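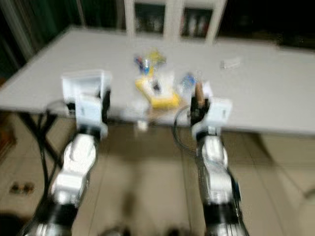

Onau Small Table Set

Version 2
Last updated 19/12/2021
Maintained by the Zutero home goods group, Cirkstead

Summary

The Onau Small Table Set is a collection of picture sequences about clearing a table. Each sequence starts with a few everyday things on a tabletop: drinks, snacks, small packages, toys, and a tray to put them in. It ends when the table is in the state named in the sequence label. The set has 400 sequences, recorded in 2 rooms in Cirkstead.

The subject is the table and what's on it. The labels say which items are present, which belong in the tray, and how the table was left.

What changed in version 2

Items are now listed by kind instead of by brand. Version 1 used the brand printed on the package, and the same bag of chips ended up under different names depending on who typed the label.

Sequences with no tray on the table were moved to a separate folder, no_tray. They are still valid, but most people want to leave them out.

The label "messy" was removed. It was applied to almost everything.

A spelling error in the room list was fixed.

Folder layout

sequences/ holds one folder per sequence, named by number
labels/ holds one text file per sequence, same number
items.txt is the item list
rooms.txt is the room list
no_tray/ has the same layout as sequences/
changes.txt has the full change history

Numbers are not reused. If a sequence is withdrawn, its number stays empty and a line is added to changes.txt.

Item kinds

There are 13 item kinds in items.txt. Every object on the table gets one of these, and an object that fits more than one gets the one that comes first in the list.

bottle: a drink bottle, any size, capped or open
cup: a drinking cup without a lid
snack_bag: a sealed or opened bag of chips, crackers or similar
snack_box: a box of food with straight sides
tray: a shallow open container
sponge: a cleaning sponge
cloth: a dishcloth or napkin
toy: anything meant for play, including plush
cardboard: a flat or folded piece of board
wrapper: packaging with nothing left in it
stick: a straight narrow object with no other clear use
stationery: pens, tape, paper clips
other: everything else

Please don't add kinds locally and send labels back with them in. Use "other" and write a note in the free text line.

Clear plastic gives the most label errors. A bottle and a cup can be hard to tell apart when the top is hidden, and if the labeler could not decide, the item is marked "bottle" with a question mark after it. Keep the question mark if you copy labels into your own files. Items packed close together come next. When two packages touch and their edges can't be separated, they are still labeled as two items if another view in the same sequence shows both.

Table states

A label file has one of these states at the bottom:

start: nothing has been put in place yet
part: at least one item is in place and at least one is not
clear: all items named in the goal line are in place
stopped: the sequence ended early

"Clear" does not mean the table is bare. Cardboard, the tray and anything not named in the goal line can stay where they are. A good share of the questions we receive come from this, so read the goal line first and the state second. 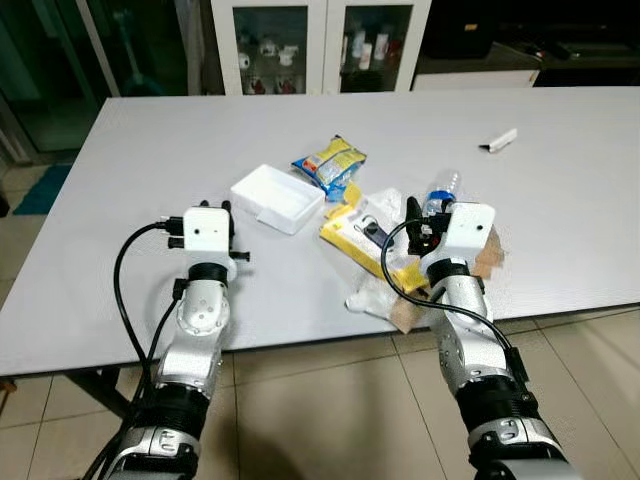
Does the snack bag have to go in the tray before the bottle?

The order is up to whoever is doing the clearing, unless the goal line gives one. Where an order is given, it is written with the word "then", as in "snack_bag then bottle". A comma between items means any order will do.

A few more notes on goal lines. They are short on purpose and use only words from the item list, plus "in", "on", "beside", "then" and "all". "All" means every item on the table except the tray and cardboard. A goal line that says "beside" does not say which side, and either one counts.

The tray

The tray is the one thing that most sequences share. It is white plastic, shallow, with a wide lip and a raised rim. It has been used a lot and has marks on it. We looked at replacing it before the second version and decided to keep it, so the tray looks the same across both versions.

For labeling, an item is in the tray when its whole base is inside the rim. A bag that is folded over the lip counts as in if more than half of it is inside. A bottle leaning on the outside of the rim is "beside".

The tray does not have a fixed place on the table. It can be straight or at an angle, near or far, and it may be moved during a sequence. If it is moved, the label file has the line "tray moved: y". We did not record how far.

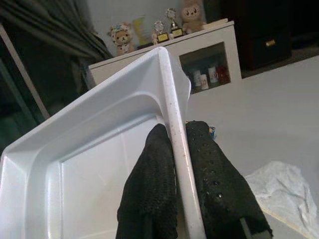 If the tray is lifted, items still inside it keep the label "in". Items that leave the tray when it is tipped are given a new line with their new place. Do not delete the old line. The first line shows where the item was and the second shows where it went, and some of the scripts people have written for version 1 need both.

Rooms

The rooms are listed as room_a and room_b in rooms.txt. Room_a has a white cabinet with a flat top and a small glass window in its front. Plush toys and two small trophies stand on top of it. They are background, and they are not labeled, even though "toy" is an item kind. Only things on the table or lifted from it get a label.

Room_b has shelving along one side and a darker floor. Daylight comes in there during the morning sequences, and pale items lose some contrast. If you need even light, use room_a only.

The tabletops are plain and light in color. White items on them can be hard to find at small picture sizes. We suggest not shrinking the pictures by more than half.

Checking

Each label file was read by a second person. Where the two readers disagreed, the file was changed only if both accepted the change. There are 7 files where they did not agree. These have the line "disputed" at the top and should be left out of any scoring.

Some pictures are blurred. We kept them. A blurred picture has the same label as the rest of its sequence, and the labels were written from the sharper pictures before and after it.

Known gaps

There is no glassware and there are no knives.
Open drinks are rare. Most bottles have their caps on.
Food is always in its package.
Cloth items appear in few sequences and nearly always near the end.
Tables are used from one long side only.
Product packaging is what was sold in Cirkstead during collection, and colors and designs elsewhere may differ.

Use

The set may be used for study and teaching. Please do not use it to compare brands. The packages were picked for size and shape, and no maker was asked to take part.

If you publish something based on the set, give the name and the version number. The Nordin mirror carries version 1 only, so anyone who downloaded from there should check changes.txt before comparing results.

Corrections

Send corrections as a plain text file with the sequence number, the old line and the new line. One file can hold as many corrections as you like. The next round will be read in February, and accepted changes will go out with the version after that.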